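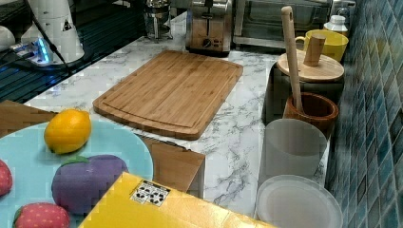

Pretend breakfast

Pretend breakfast, also called playing breakfast or, in some families, the early table, is a kind of make-believe in which the first meal of the day is laid out, cooked, served and cleared away with toy food, everyday kitchen things or a happy mixture of the two. It is played in homes, nurseries and playgroups, most often by small children with a grown-up or an older brother or sister as the guest, although plenty of grown-ups have been known to go on stirring an empty cup long after the children have wandered off to do something else.

It is usually treated as a branch of playing house, and it shares a good deal with playing shops and with the dolls' tea party. What sets it apart is mostly the order of things. A tea party can begin and end anywhere, whereas breakfast has a shape that even quite young children seem to know by heart: somebody gets up, something goes in the toaster, something is poured, and at the end everyone has to hurry because it is time to go.

Setting

The game may be played at a toy kitchen, on a rug, or on the worktop of an ordinary kitchen. The writer Kamlesh Pandey, whose long and fond book The Early Table is still the fullest account of the subject, called these the low, the flat and the high game. The high game needs a grown-up close by, and a steady step or stool for anyone who can't reach. Pandey plainly liked it best, and spends 16 pages on the pleasure of being allowed up to where the real things are kept.

In the high game it is common to leave the kitchen much as it is. A coffee pot, a mug or a row of jars along the back makes a good street of shops, a good audience or simply a good kitchen, and the players generally work in the clear space in front. The plug of anything electric is taken out of the wall first, and knives are put away in a drawer.

Food

Toy breakfast food is made in wood, felt, plush and plastic, and sets are often mixed without anyone minding very much. Fruit is the usual starting point. Lemons and strawberries are both favourites, the lemon for its bright colour and the strawberry because nearly every child can name it, and because it comes back onto the plate in one form or another whatever the rest of the menu may be. Vegetables find their way in too. An aubergine is hardly a breakfast food in most houses, but a soft purple one is pleasant to hold and tends to be served with everything else.

The small maker Punik sold a plush fruit and vegetable set of 9 pieces which many nurseries bought in a single bag and never quite kept together. Its rival, Hovov, worked mainly in wood, and its pieces had a good weight in the hand and made a satisfying knock on the plate. Players who own some of each often use the soft food for cooking and the hard food for selling, though the custom varies from one household to the next and can change halfway through a meal.

Cardboard boxes serve as cereal packets, and an empty real one, with its flap taped down, is widely thought better than any toy version. The pouring is done with the voice.

Toast

Toast sits at the heart of the game, and a fair number of families play nothing else. Bread may be stood in for by felt squares, folded cloths, pieces of card or wooden blocks. A block has the advantage that it stands up well and can be seen from across the room, so that everyone knows the toast is not ready yet. It should stick up far enough to be taken hold of easily, as a piece which drops right down into the slot is a nuisance to get out again and usually brings breakfast to a stop.
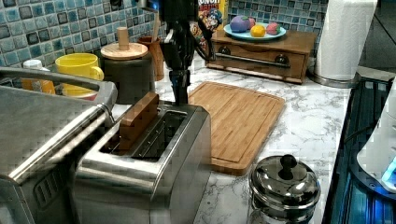

A steel toaster with an upright wooden block in one of its slots.

Where a real toaster is used it stays unplugged and cold from start to finish, and it is turned upside down over the sink beforehand to shake out the crumbs. Toy toasters with a spring were made from 2000 onwards by Tudance, whose model threw its wooden slices a surprising distance. It was withdrawn and brought back with a gentler spring, to the regret of some older owners, who had made a separate game out of catching them.

The waiting is part of the fun. Children count, hum, or shout at the toaster, and in the version Pandey recorded at the Vishwakarma nursery the guests had to shut their eyes until the cook called "Up!" Burnt toast is very common in the game, far more so than in life, and is nearly always eaten politely.

Boards and plates

A chopping board is the other great fixture, and it gives the cook somewhere to be. Boards with a groove near the edge are well liked, for the groove can be a river, a road for peas or a moat, besides its proper work of catching juice.
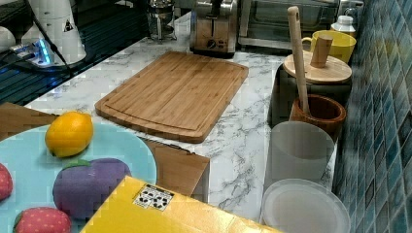 A flat board also helps very young players to see where cooking happens and where eating happens, and many grown-ups who join in will quietly keep to this: food is got ready on the board, then it is moved across to the plate, and only then may the guest begin. The plate wants to be a big one. Round plates in a plain, light colour show the food off nicely and give little hands a good target, and a shallow rim will stop a lemon rolling away at the important moment.

Serving and clearing

The usual number of places is 2, one for the cook and one for the guest, with any dolls or bears fitted in between them. Dishes are brought one at a time and each is announced, sometimes with a price. Guests are expected to blow on hot food, to say what it tastes of, and to ask for more at least once.

Clearing away is often left out, to the sorrow of whoever owns the kitchen. Some nurseries make it the closing scene by adding a cloth and a dry sponge, and keep the food in one basket and the plates in another so that the next cook can find them.

See also

Playing house
Dolls' tea party
Play food
Toy kitchen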